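Category: Workshop Tips > Gripper Care

Before any cleaning, the Kuster gripper must be parked and its power removed. Wipe the fingertips with a dry cloth, then check each linkage joint for play. Pads worn by more than 2 millimeters are to be replaced in pairs. Tighten the mounting screws by hand first — never with a powered driver.

Run 21 test grips after refitting, using objects of mixed shape and height. Tall, narrow items show poor finger alignment soonest.

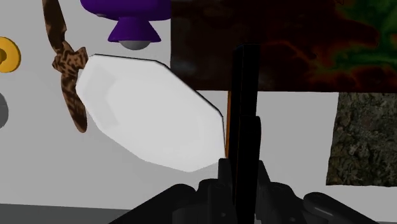

Record the result in the cell log and repeat the check every 30 days.

Comments (2)

Skidinance: Does this apply to the older pads as well?

Clulum: It does. Ours lasted until June.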